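Rellow Workshop and Kitchen Notes
Home > Surfaces > Wood

Oiled and lacquered table tops: cleaning, rings, scratches and re-oiling

Last revised August 26, 2023

These notes cover solid wood, bamboo and veneered tops in kitchens and dining rooms. Stone, laminate and glass have their own pages. Floor finishes are harder and are dealt with under Floors.

Identify the finish first

Put a drop of clean water on the underside of the top, or on a corner that does not show. Leave it for 30 minutes and wipe it off.

If the drop stays as a bead and leaves no mark, the surface is lacquered or varnished. If it flattens and leaves a darker patch that fades as it dries, the surface is oiled and the oil is worn. A bead that leaves a faint dull spot usually means wax over oil.

The underside is often finished less carefully than the face. Where the two may differ, repeat the drop on the top side near a leg, and keep the drop small.

Do not use white spirit as a first test. It softens wax and can leave a patch that has to be blended in afterwards. Methylated spirit will soften shellac at once, so on a table that may be old or French polished, one cotton bud dipped in it and touched to the underside of the apron is enough to tell.

Daily cleaning

Wring the cloth out until no water can be squeezed from it. Wipe along the grain, then dry with a second cloth. Most damage to wooden tops comes from water left at joints and at end grain, where it is drawn in several times faster than through the face.

Use washing-up liquid in warm water, a few drops to a bowl. Avoid spray cleaners with bleach or ammonia. Avoid cream cleaners on any finish; the abrasive cuts through lacquer at the edges first, and bare wood shows there as a grey line.

Microfibre cloths are suitable for lacquer. On oiled wood they lift some of the oil, and a plain cotton cloth is kinder. Mireck cotton cloths, sold for bar use, wash well and do not shed.

Vinegar is often suggested. It does no good on lacquer and it dulls oil. On oak, vinegar together with wire wool gives a blue-black stain, a reaction used on purpose in finishing and best kept away from a dining table.

Rings and marks

White rings are moisture held in or just under the finish. Black rings are moisture that has reached the wood and reacted with tannin or iron. The two need different work.

A fresh white ring on lacquer will often clear without treatment in a day or two in a dry room. If it does not, lay a folded cotton cloth over it and pass a warm iron across the cloth, no steam, for a few seconds at a time. Lift the cloth and look between passes. Stop when the ring has gone or when the surface feels more than warm to the back of the hand. An iron set too hot will blister lacquer.

On oiled wood, rub the ring with a little of the same oil and a fine non-woven pad, along the grain. Wipe off, leave overnight, and repeat if needed.

A black ring needs sanding or oxalic acid. Sanding is only possible on solid wood. Veneer may be as thin as 0.6 mm and there is no margin. Oxalic acid is poisonous; wear gloves and eye protection, follow the packet for strength, rinse well, and treat the whole board from joint to joint so that no edge is left in the middle of it.

Mugs and the unglazed foot

Most stoneware and earthenware mugs stand on a ring of unglazed clay. This foot is the part that causes trouble. It is rougher than the glaze, it can hold water from the dishwasher, and it carries grit. A mug slid across a table will leave a fine arc in lacquer where a mug that is lifted will leave nothing.

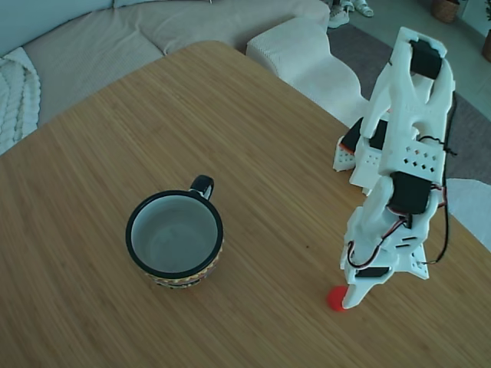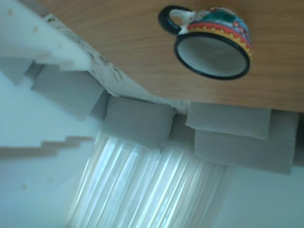 Mug with black rim and handle on a light, fine-grained wooden top.

To smooth a rough foot, turn the mug over on a folded towel and rub the foot ring with wet-and-dry paper, 220 grit and then 400, used wet. A minute on each is normally sufficient. Use it wet so that no dust is raised, and rinse the mug before it goes back in the cupboard. Two mugs rubbed foot to foot under running water gives a similar result without paper, though less even.

Self-adhesive felt does not survive washing. Silicone dots last longer but hold a film of water beneath them, and on an oiled top they can leave a round dull mark. Some clear dots contain plasticiser that softens lacquer over a few months. A coaster is the better answer.

Coasters

Cork is absorbent and insulating. It should be stood on edge to dry after use. Slate needs a backing, and the backing should be checked yearly, as the small pads fall off one at a time and the exposed corner scratches. Glazed tile lets water run off the side onto the table. Felt of 3 mm or more is good against heat but takes a day to dry through.

The Kombo cork mat is 5 mm thick and can be cut with a sharp knife against a steel rule. Cut from the smooth side. Break the edge afterwards with fine paper so that it does not crumble.

Scratches

Run a fingernail across the scratch. If the nail does not catch, the scratch is in the finish only. On lacquer, a little paste wax in a near colour will hide it. On oil, re-oil the board.

If the nail catches, hard wax filler is the usual repair. Melt it in with the tool supplied, overfill slightly, let it set, and level it with a plastic card held nearly flat. Choose the shade by the darker streaks of the grain. A filler that is too light is far more noticeable than one that is too dark.

A dent in solid wood, where the fibres are crushed and not cut, can be raised with steam. Prick the finish lightly with a pin, put on a damp cloth, and touch it with the tip of an iron. This works on oiled wood. On lacquer it will turn the finish white and the area then needs refinishing.

Re-oiling

Re-oil when water no longer beads. For a table in daily use this is usually twice in the first year and yearly after that.

1. Clean the top and leave it to dry overnight.
2. Rub down with 240 grit along the grain, by hand, with a block. Do not dwell at the edges.
3. Remove the dust with a vacuum brush, then a barely damp cloth.
4. Apply oil thinly with a lint-free cloth. Mostel hard wax oil goes further than it looks; a tablespoon will cover most of a small table.
5. Wait 15 minutes and wipe off everything that has not gone in. Oil left standing on the surface goes sticky and collects dust.
6. Leave for 24 hours. Repeat once if dry patches show.
7. Treat the underside in the same session. A top sealed on one face only takes up moisture unevenly and will cup.

Bamboo is dense and takes less oil than oak or beech. One thin coat is normally enough, and the wiping-off time should be shortened to 10 minutes.

Keep the table free of wet items for a week after the last coat. The oil is dry to the touch well before it has cured.

Disposal of oily cloths

Cloths used with drying oils, including linseed, tung and most hard wax oils, can heat up and catch fire if left crumpled. Lay them flat outdoors to dry, away from anything that burns, or soak them in water and seal them in a metal tin. Do not put them in a kitchen bin or a washing machine.

Related pages
End grain chopping boards
Removing limescale from slate
Choosing abrasive grades
Wax, oil and varnish compared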